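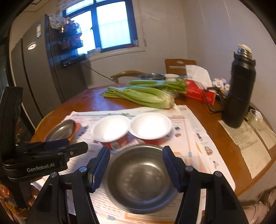 Abhishek Shakya wrote in to ask why the good practice rules spend more pages on the table than on the tool, and whether a site that already has a calibrated gripper can skip the first section. It cannot. The first section covers the state of the work surface at the start of an episode, and a calibrated tool does not correct a surface that was set up or logged wrong.

The answers below apply to hand-held gripper recording in homes under the Pralstead rules, revision 2. They replace the answers posted in December.

SCOPE

Who has to follow these rules?

Any site that submits hand-held gripper recordings to the shared pool. Sites that record for their own use may follow the rules in full or in part, but may not label the result as conforming.

Do the rules cover robot arms?

No. Fixed and mobile arms are covered by the Zumilov rules, which deal with guarding, speed limits and emergency stops. A hand-held gripper has a person on the handle for the whole episode, and most of those clauses have no meaning for it. If a site records the same task with both, each recording is filed under its own rules.

Are the rules a safety standard?

No. They are a statement of practice for data quality and household privacy. Local law on electrical safety, batteries and work in private homes comes first in all cases.

THE WORK SURFACE

Does the table have to be cleared before recording?

No. Clause 4.1 asks for the surface as the household uses it. Food, cups, paper and bottles may stay where they are. A bowl on a bare white table is a valid episode, but a set made up only of such episodes will be returned. Remove an item only if it falls under 4.2 (hazards) or 4.5 (private matter).

What counts as a hazard under 4.2?

Open flame, uncovered blades, glass with a chipped rim, any open container of liquid above the temperature a bare hand can hold, and any cable that crosses the reach of the jaws. A cable elsewhere on the table is allowed. It should be noted in the log if it is attached to something that could be pulled over.

May the target object stand on paper or cloth?

Yes. Printed flyers, newspaper and placemats are common in homes and are accepted. Two conditions apply. The sheet must not be taped or weighted for the purpose of the recording, and the log must give the support as "loose sheet" and not as "table". If the sheet slides during a grasp, keep the episode and mark it with code S. Do not trim it.

Is a reflective target such as a steel bowl allowed?

Yes. Polished and brushed metal are both allowed. Note the main light source in the log (window, ceiling or mixed). Do not coat, tape or dull the surface.

How much room should there be between the target and the objects next to it?

There is no minimum. Objects touching the target are allowed and are marked "contact" in the neighbor field. Contact is recorded at the start of the episode only. If a neighbor moves during the episode, use code N.

Should an open container be empty?

For grasp and lift tasks, yes, unless the task sheet names a content. For pour tasks the content and the fill level are both required. Guessing the fill level afterward from the video is not accepted.

THE TOOL

What is checked before the first episode?

Finger pads for wear and seating, linkage screws for play, and full travel of both jaws. Open the jaws to the stop, close them, and open them again. The check is done once per session and again after any drop, however small.

Do both finger pads have to be the same type?

Yes. Replace pads as a pair. A session recorded with one new and one worn pad has to be split at the point of replacement - in practice it is faster to stop and change both.

In what position does an episode start?

Jaws fully open, target between or ahead of the pads, no contact with the target. Hold still for 2 seconds. Episodes that start with the jaws already moving fail the automatic check at Taipe and come back without comment.

May the operator's hand be visible?

Yes. The hand on the handle needs no masking. The free hand should stay out of the work area unless the task sheet calls for it. Clothing at the border of the view is accepted.

PRIVACY

What is private matter under 4.5?

Letters, bills, medicine labels, identity papers, family photographs, and any screen that is switched on. Advertising print is not private matter. Loose printed sheets that nobody has read through are treated as private until checked, and the check is made by a member of the household, not by the operator.

Do refrigerators, shelves and windowsills in the background need to be checked too?

Yes, as far as text on them can be read at recording resolution. Network equipment needs special attention, as many units carry a sticker with a default password. Turn the sticker away or cover it.

SUBMISSION

How many episodes can go in one batch?

The upper limit is 705. Larger sets are split by household first and by date second.

What share of a batch has to pass?

94 percent. Below that the whole batch is returned with a list of failed episodes. Corrected logs may be sent in again once; a second return closes the batch.

Can logs kept in the Jirard format be used?

Yes, with the neighbor and support fields added. The converter leaves both blank, and a blank field counts as a failure.

Where do questions about a returned batch go?

To the contact named on the return notice, with the batch number in the subject line. Questions about the wording of a clause go to the editors and are answered on this page.

Last changed: Sun 15 August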